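Household and shop-floor automation

Household and shop-floor automation is the use of machines to do everyday physical chores such as tidying, wiping, folding, sorting and packing. Single-purpose machines for some of these jobs, such as the dishwasher and the robot vacuum cleaner, have been on sale for many years. The term is more often used for general machines, which are meant to move from one chore to another without being rebuilt. As of 2020 no such machine does a full range of chores without help.

Background

Factory robots work well where the same part arrives in the same place each time. A car body can be welded by an arm that has no means of seeing it, provided the line is set up with care. Homes, small workshops and shop counters are different. Objects are left at odd angles, lighting changes through the day, and the next item to be picked up may be one the machine has not met before.

Early work on chores tended to follow the factory pattern, with each movement written out by hand. This gave good results for one table and one set of objects, and poor results when either was changed. Later work has relied more on learning from recorded movements. A person carries out the chore, either by steering a robot from a distance or by holding a gripper and using it directly, and the recordings are used to train the machine.

Types of chore

Chores are usually grouped by what has to be handled. Rigid objects such as cups, boxes and tins are the easiest, and picking them up and putting them down is the most widely tested skill. Soft goods such as towels and shirts are harder, as their shape changes when they are lifted. Loose matter forms a third group and takes in crumbs, sawdust, packing waste and scraps of paper. A person clears a heap of scraps with the side of the hand or with a dustpan. A gripper with two flat pads can take hold of part of a heap, but light pieces slip out at the sides, and single pieces lying flat are hard to get under.
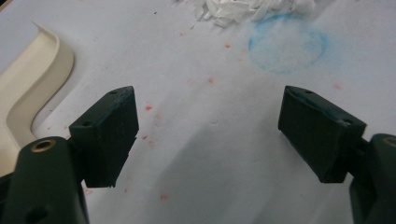 This page was last changed on 21 September 2020.

Small torn pieces of white paper on a white sheet are a difficult case for vision as well as for grasping. The pieces differ little in colour from what they lie on, and they overlap, so that the edge of one is easily taken for the edge of another. Marks on the work surface, such as pen or crayon, may be mistaken for things to be picked up, or may be useful as a guide to position.

Trials

The Kindero trial set nine chores in a furnished flat, among them clearing a table, loading a drawer and emptying a bin. The machine was given 157 attempts in all. It did best at clearing cups and worst at the bin, where the liner had to be gathered and lifted. Attempts in which a person stepped in were marked as failures, a rule that some later trials have not kept.

Ullier, a maker of packing benches, tested two arms side by side in a shop stockroom. The arms filled cartons at a steady pace but did not sweep up the waste left behind, and this was done by staff at the end of each shift. The company has since sold the bench without the sweeping feature it first announced.

The Avari collection is a set of almost 1,000 recorded chores, made with hand-held grippers in kitchens and workrooms. It holds no results of its own and is used for training.

Limits

Speed remains a common complaint. A machine that can clear a table may take several times as long as a person, and it often stops when something falls. Touch is another weak point — many grippers have no sense of how firmly they are holding an item. Cost is harder to judge, as prices given for trial machines seldom include the time of the people who watch over them.

There is no agreed test of when a chore counts as done. A table with a few scraps left on it may pass in one trial and fail in another, and figures from different trials should be compared with caution.

See also

Domestic robot
Robot gripper
Pick and place
Learning from demonstration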